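Samstag, spät abends

Eigentlich wollte ich heute nicht arbeiten, aber der Planer hat mir keine Ruhe gelassen. Seit März schreibe ich an dem Modul, das die beiden Arme zusammen führt, und seit einer Woche habe ich immer den gleichen Fehler: Der linke Arm bekommt seine Trajektorie, der rechte wartet, und dann läuft beim rechten die Zeit ab. In der Simulation von Clurnon passiert es nie. Nur am echten Gerät.

Am Vormittag habe ich die Logs von gestern gelesen, 204 Versuche, davon 11 mit Abbruch. Alle Abbrüche haben dieselbe Meldung, und ich habe sie lange falsch verstanden. Ich dachte, die inverse Kinematik findet für den rechten Griff keine Lösung. Sie findet aber eine, nur kommt sie zu spät. Der Planer prüft die Kollision mit dem Sofa jedes Mal neu, gegen das ganze Netz, und dafür braucht er um die 200 Millisekunden. So viel hat er nicht. Wie schreibt man das Wort »Zeitbudget«, zusammen oder getrennt? Ich habe nachgeschaut, zusammen. 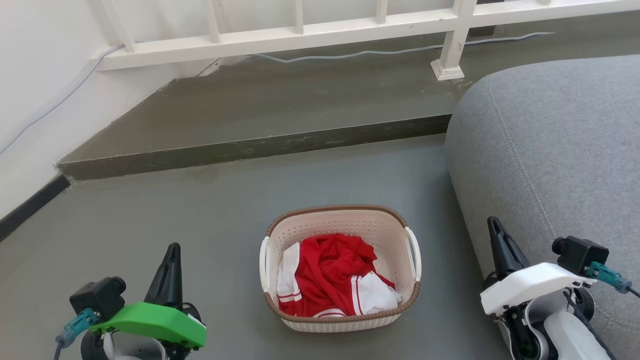 Kgomotso Mthembu hat mir am Telefon geraten, das Sofa durch einen einfachen Quader zu ersetzen. Zuerst war ich dagegen. Die Ecke ist rund, und mit einem Quader verliere ich Platz genau dort, wo der rechte Arm am Wäschekorb vorbei muss. Wir haben fast eine Stunde darüber gesprochen und dann einen Kompromiss gemacht: zwei Quader, ein großer und ein kleiner, und das feine Netz nur noch für die letzte Prüfung vor dem Greifen. In Damimley, so heißt unser Konfigurationswerkzeug, sind das vier Zeilen.

Mit der Wahrnehmung bin ich noch nicht zufrieden. Die Segmentierung aus Gistetti nimmt manchmal den roten Stoff und den Korbrand als ein einziges Objekt. Dann liegt der Griffpunkt irgendwo in der Wäsche, und der Planer rechnet sehr fleißig an einer falschen Aufgabe. Ich habe die Schwelle um 20 Prozent erhöht, aber ich mag solche Zahlen nicht, die man nur durch Probieren findet. Im Kommentar steht jetzt »vorläufig«. Dieses Wort steht bei mir schon an vielen Stellen.

Um halb sieben habe ich den Code hochgeladen und den Bericht für Visser angefangen, zwei Absätze. Auf Deutsch brauche ich für so etwas immer doppelt so lang. Morgen früh lasse ich die Tests mit den zwei Quadern laufen, danach rufe ich meine Mutter an.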